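Plosta Members' Newsletter

Winter coffee: what changed in our cellar this year

Dear members,

The cold months are when most of you drink the most coffee, and also when we receive the most letters. Many of these letters ask the same thing: why does the Inthanon taste different from last winter? I will try to answer it properly, and then give the practical news.

The Inthanon is grown high on the hills, in the shade of bigger trees. Last year the rain stopped early and the cherries ripened fast. The cup was sweet but a little flat. This year the rain stayed longer, the picking began late, and the beans are smaller and harder. When we roast them the same way as before, they taste of grass. So we have made the roast slower in the first part, and we let it rest two days more before packing. I like the result very much. It has something of dried orange, and it stays in the mouth a long time.

If you use a paper filter, please grind it a little finer than you did last winter. If you use a moka pot, do not change anything.

The blend we call Perketti is the same as always — dark, heavy, good with milk. We bought 147 sacks for it, and this should be enough until February. After that we will see what the prices say. I don't want to promise something in a newsletter and take it back in the next one.

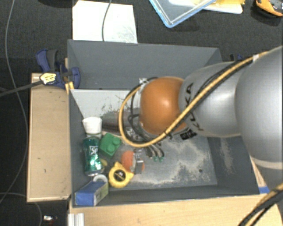
How to keep your beans

Every year I repeat this, and every year somebody writes to me that the freezer is fine. The freezer can be fine, if the bag is closed very well and you take it out only once. Opening it each morning is the worst thing, as the warm air of the kitchen goes in and leaves water on the beans. For daily use, a tin in a dark cupboard is enough. Buy less and buy more often.

Ground coffee is another story. After one week I would use it for a cake.

Prices and orders

The small bag stays at the same price. The large bag of 1000 grams goes up a little, and members who order two of them pay no postage. The last orders before the holidays must reach us by Wednesday, December 4, 2024, in the evening. Later orders are also welcome, but they will travel after the holidays.

We have put aside 100 small bags of Plalent, the light one with the taste of black tea, for members only. It is one bag for each household, please. Write "Plalent" in the comment field when you order, and tell us if you want it ground.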